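À table avec les pinces

On m'avait prévenue que la matinée sentirait le court-bouillon, et je dois dire que j'ai d'abord cru à une plaisanterie. Chez Prokthorpe, quand on compare deux préhenseurs, on ne sort pas les cubes en mousse ni les cylindres calibrés que j'ai vus traîner dans tant d'ateliers. On fait les courses. Clémence Carré, qui dirige les essais de préhension depuis trois ans, tient beaucoup à cette habitude, et elle m'en a parlé si longuement devant la machine à café que nous avons failli oublier de monter voir les bras.

Son raisonnement part d'une déception. En décembre, son équipe avait mis au point une pince souple, la Millet, qui passait haut la main toutes les épreuves sur pièces imprimées. Puis quelqu'un lui a présenté un morceau de jambon. « La courbe de force était magnifique, le jambon beaucoup moins », raconte-t-elle en riant encore un peu jaune. Depuis, chaque nouveau modèle passe par ce que tout le monde appelle ici le déjeuner, avec des choses molles, des choses rondes, des choses qui piquent, et l'on regarde ce que deviennent les réglages.

Le modèle qui l'occupe ces temps-ci s'appelle la Motden. C'est une pince à deux doigts, très classique sur le papier, commandée par un contrôleur maison, le Grenano, que Clémence défend avec une tendresse de mère. Tout l'intérêt, m'explique-t-elle, tient à la manière dont il dose la fermeture dans les derniers millimètres, au moment où le doigt touche et où il faut décider, très vite, si l'on serre encore. Sur un objet rigide, la question se règle toute seule. Sur une tomate cerise, elle devient passionnante (je reprends son mot, et j'avoue qu'au bout d'une heure c'était devenu le mien). 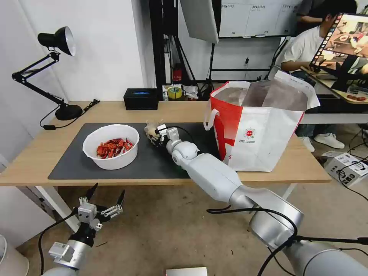 Des écrevisses, un bras de chaque côté et le grand cabas des courses au bout de la table.

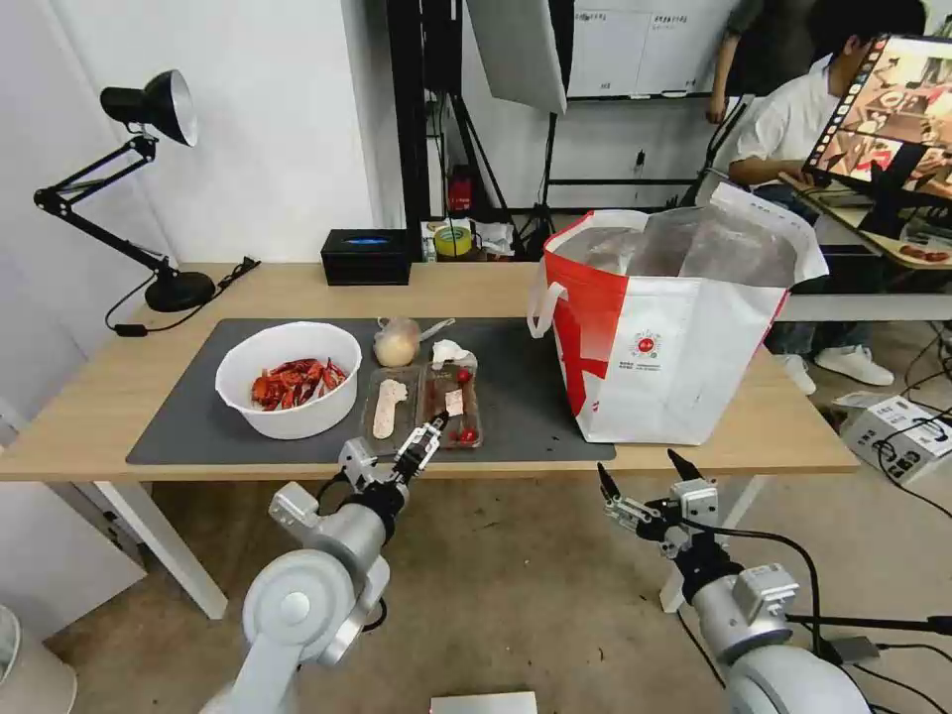
L'écrevisse, donc. Je n'aurais jamais pensé qu'un crustacé pût occuper une conversation entière entre adultes, mais Clémence en parle comme d'autres parlent d'un col de montagne. La carapace est lisse et courbe, les pattes se prennent partout, et surtout chaque bête offre une silhouette différente, si bien que la caméra de tête ne peut pas se contenter d'apprendre une forme une bonne fois pour toutes. Saisie par le dos, elle se tient assez bien. Saisie par une pince — la sienne, pas celle du robot —, elle pivote, elle pend, et tout le calcul est à refaire.

Pour la campagne en cours, l'équipe a consigné 154 saisies avec la Motden et 127 avec la Millet, toutes espèces d'aliments confondues. J'ai demandé laquelle gagnait, question de journaliste, et j'ai eu droit à un long soupir bienveillant. La Millet pardonne davantage les erreurs de placement : ses doigts épousent ce qu'ils trouvent. La Motden, plus fine, va chercher un objet coincé entre deux autres sans bousculer les voisins, à condition que la vision ne se trompe pas. Et la vision se trompe volontiers sur le plastique transparent, qui laisse deviner le fond de la table ou renvoie la lumière selon l'angle. Clémence a passé, me dit-elle, plus de soirées sur les barquettes que sur tout le reste réuni.

Il y a aussi la question des câbles, à laquelle je ne m'attendais pas. Celui qui court le long du bras tire légèrement sur le poignet en fin de course, et cette petite traction se lit ensuite dans les mesures d'effort comme si l'aliment pesait davantage. Il a fallu deux semaines pour le comprendre. On le compense maintenant par le calcul, mais elle préférerait de loin un passage interne, et le bureau d'études y travaille, sans promettre de date.

Quant au nettoyage, sujet que les fiches techniques abordent du bout des lèvres, il décidera peut-être de tout. Les doigts souples retiennent le jus dans leurs rainures et se démontent avec une clé minuscule que l'on égare sans cesse. Ceux de la Motden se passent à l'éponge. Clémence m'a fait essayer les deux au-dessus de l'évier, manches retroussées, en continuant de me parler du Grenano et de la prochaine mise à jour, qu'elle voudrait tester sur des œufs mollets.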